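Hindcombe Disassembly Cell: Report on the Dropped Drive Fault
Student project report, second term
Project group: Flerov

1. Background

Our project was to get a robot arm to take apart and refit old desktop computers on the bench at Hindcombe. The parts we worked with were the processor, the memory and the hard disk. The control software was Plistari, which the department already used, and the gripper fingers were the ones fitted by the group before us. This report covers one fault, in which the arm let go of a hard disk over an open machine, and what we did about it.

The hard disk is the heaviest of the three parts. It comes out of the drive cage in a plastic caddy and has to be carried across the inside of the case. We had planned to lift it straight up and then move it sideways. To save time we shortened the path in March so that the drive passed low over the motherboard.

2. What happened

The fault came in the afternoon, at the end of a long set of runs. The arm had picked up the drive and started across the case. Partway over the board the gripper opened by itself and the drive fell onto the CPU socket. The processor had been taken out earlier. The arm did not stop. It carried on to the place position, opened the gripper again and logged the run as a success.

The socket had bent pins and the board would not start afterwards. The drive was scrap already, so we did not test it. No person was hurt, but one of us had been about to reach in to straighten a cable, with the arm still live. We reported this to the MacLeod workshop the same day as a near miss, and the bench was closed until we had written a new risk assessment.

3. Repeating the fault

We fitted another motherboard and ran the same move at low speed, with everyone behind the line and one person holding the stop button.
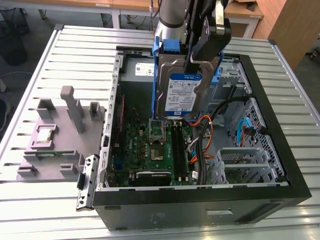
Figure 1. Hard disk in its blue caddy, held over the motherboard. The CPU socket is open and empty.

At low speed the grip held every time. We then put the speed up in steps. At 80 per cent of full speed the gripper opened once, and at 95 per cent it opened on most runs. We put foam over the board for these tests.

We first thought the caddy was slipping, as the plastic is smooth and the fingers only have a small area to press on. We stuck rubber tape on the fingertips and tried again. It made no difference. When we looked at the log we saw that the gripper motor had been switched off just before each drop, so slipping could not be the cause.

4. Cause

The motor driver has a current limit. If the current stays above the limit for too long, the driver turns the motor off to protect it. When the arm speeds up with a drive in the gripper, the motor has to work harder to keep the fingers shut, and the current goes over the limit. With the motor off, nothing holds the fingers closed.

The limit had been set at 1000 mA for memory modules, which weigh very little. We had kept the same settings file for the drives and had not checked it. This was our mistake.
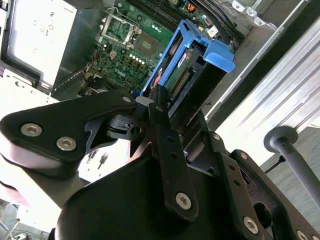
The second part of the cause was in our own program. Plistari does send a message when the driver trips, but our program only read the gripper state at the start and end of each move. A trip in the middle was missed. At the end the gripper was open, which was what the program expected, so the run was marked as good. We went back through the 54 drive runs logged before the accident and found two more with a trip in them. In both, the trip came so late that the drive dropped only a short way at the place position, and we had put the noise down to a rough release.

5. Changes made

There is now a separate settings file for each part, and the program will not start if the file does not match the part. The gripper state is read all through the move. If the driver trips, the arm stops where it is and waits for a person to reset it.

The path has gone back to the old one, up first and then across, keeping clear of the board for as long as possible. It adds about four seconds to each run. Speed with a drive in the gripper is limited to half.

For safety, hands stay out of the case unless the arm is locked off at the switch. Before this we had relied on the pause button in the software, which leaves the motors powered.

6. Work left to do

The fingers still open if the power fails. A spring to hold them shut would fix this, but it would mean a new finger design and we ran out of time. We have left drawings of the finger mount in the project folder. The next group should also weigh each type of caddy with its drive fitted, as we only did this for one.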